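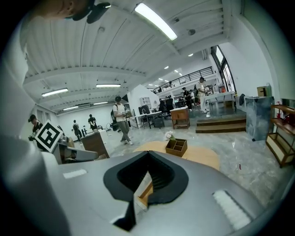

Blick aus dem Greifer, Marker links über dem Gehäuse, dahinter Tisch und Sortierkasten

Laborbuch August, Posenschätzung und Abgleich der Greiferströme

So, Kaffee steht, weiter mit dem Sprung in der Trajektorie, der mich seit dem letzten Eintrag ärgert. Kurzfassung für alle, die nur querlesen: Der Tracker ist es nicht, jedenfalls nicht allein. Rey (unser Abspiel- und Abgleichwerkzeug, Zweig "zatura") nimmt bei den Fisheye-Bildern die falschen Verzerrungsparameter, sobald man zwei Greifer gleichzeitig lädt. Der zweite bekommt dann einfach die Kalibrierung vom ersten. Zwei Tage gesucht, eine Zeile im Lader. Na ja.

Gefunden habe ich es so: Sequenz mit 2.678 Bildern genommen, linken und rechten Greifer einzeln durch die Schätzung geschickt, dann beide zusammen. Einzeln sauber, zusammen driftet der rechte weg, und zwar immer dann, wenn der Marker weit außen im Bild liegt. In der Mitte merkt man fast nichts, da ist die Verzerrung ja harmlos. Deshalb ist es bei den kurzen Tests auch nie aufgefallen!

Danach habe ich die Kopfansicht dazugenommen. Von oben hat man beide Würfel gleichzeitig und kann die relative Pose direkt ausrechnen, ohne den Umweg über die Karte.

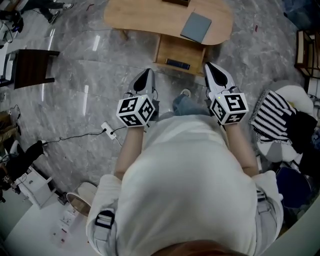 Johanna Hofstetter
Softwareentwicklung Wahrnehmung, Projekt Vostow

Drei Seiten pro Würfel sichtbar, da bin ich schon zufrieden. Mit nur einer Seite kippt die Lösung gern mal um (die alte Zweideutigkeit bei ebenen Markern), mit zwei wird es stabil, mit drei kann ich sogar eine Seite weglassen und als Kontrolle nehmen. Das habe ich gleich eingebaut: Schalter --holdout in Rey, standardmäßig aus. Bitte nicht im Dauerlauf anlassen, das macht die Sache spürbar langsamer.

Was ich noch ausprobiert habe:

Eckenverfeinerung mit größerem Fenster. Bringt in der Greiferansicht nichts, in der Kopfansicht ein bisschen. Lasse ich drin, aber nur für die Kopfkamera.

Zeitversatz. Kopf und Greifer laufen auf verschiedenen Uhren, ich habe den Versatz bisher einmal am Anfang bestimmt und dann festgehalten. Jetzt schätze ich ihn alle 600 Bilder neu, und die Kurven liegen deutlich besser übereinander. 300 ging auch, war aber unruhiger, und 200 war Quatsch, da rennt er dem Rauschen hinterher.

Ausreißer. Spiegelungen vom Marmorboden hatte ich lange im Verdacht, der glänzt in den Greiferbildern wirklich heftig. Also Bodenbereich maskiert, neu gerechnet – kein Unterschied. Gut, Verdacht fallengelassen, Maske wieder raus. Die Leute im Hintergrund stören die Merkmalsverfolgung mehr, als ich gedacht hätte. Für die Karte werfe ich jetzt Merkmale auf Personen vorher weg, das Segmentierungsmodell dafür liegt im Ordner pondden/masks. Achtung, bei angeschnittenen Gesichtern ganz nah an der Linse greift die Maske nicht zuverlässig. Muss ich mir noch anschauen, vielleicht reicht es schon, den Bildrand großzügiger abzuschneiden.

15:40 Lader repariert und eingecheckt, Test dazu geschrieben, der zwei absichtlich verschiedene Kalibrierungen lädt und meckert, wenn sie gleich herauskommen. Alte Ergebnisse vom rechten Greifer bitte nicht weiterverwenden, die rechne ich über Nacht neu. Die linken sind in Ordnung.

Offen:
Öffnungsweite der Greifer wird noch getrennt von der Pose geglättet, das gehört in einen Schritt.
Warnung, wenn ein Würfel länger aus der Kopfansicht verschwindet. Im Moment interpoliert Rey einfach fröhlich durch.
Die Parameterdatei heißt immer noch test_neu_final2, das war ich, benenne ich um.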